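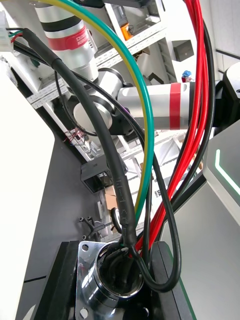

Otetska Workshop
11/06/2018

Cable day in the back room. Going to post as I go so I have it written down for next time.

Rule one, same as in May: everything gets a label at both ends before anything gets unplugged. Last time I labeled one end only and spent an evening tracing wires with a flashlight.

Using the Stutex wrap labels again. Bought a roll of 100 and I'm on label 31 already. They stick fine on the thick cables. On thin wire they slide, so fold them over into a flag and pinch.

Printed heat shrink looks better and lasts longer, but it has to go on before the connector does. If the connector is already on and won't fit through, use a flag.

Colors I'm keeping to: red bundled with red, black on its own, green and yellow is ground and never gets used for anything else. If you are short on wire and all you have left is green and yellow, go buy more wire.

Don't pull the slack out of everything. A cable that has to move needs a loop. I leave nearly a hand's width past what looks like enough and then tie it down on the side that doesn't move.

Also don't zip tie a bundle until the last cable is in it. I cut off 9 ties this morning that I had put on this morning.

Velcro for anything that might change. Zip ties for the rest, snug enough to hold, not so tight they dent the jacket. Trim them flush or you will find the sharp end with your forearm.

Someone asked about the shelving. It's aluminum extrusion, I get mine cut to length by Pacheco. Costs more than a wire rack. You can move a shelf later with one hex key and bolt brackets anywhere along the slot, so for me it was worth it.

The shelf itself is next. Current system is that things go on it when I don't know where they go. Small black brackets have been on the loose for weeks. They're getting a Senach drawer, the shallow kind with dividers.

Short wire ends: under 20 cm goes in the scrap bin. Longer than that gets coiled, taped and put in the drawer by color. I used to keep all of it and ended up with a knot in every corner.

Cardboard goes out tonight. I keep one flat piece for cutting on and that's it.

Bench wiped down, the labels are done on the left side. Right side tomorrow, after I get more black ties. The white ones show every bit of dust.

Reply to a couple of you: no, I don't use spiral wrap anymore. Fine until you need to add one cable in the middle of the run, then you're unwinding the whole thing.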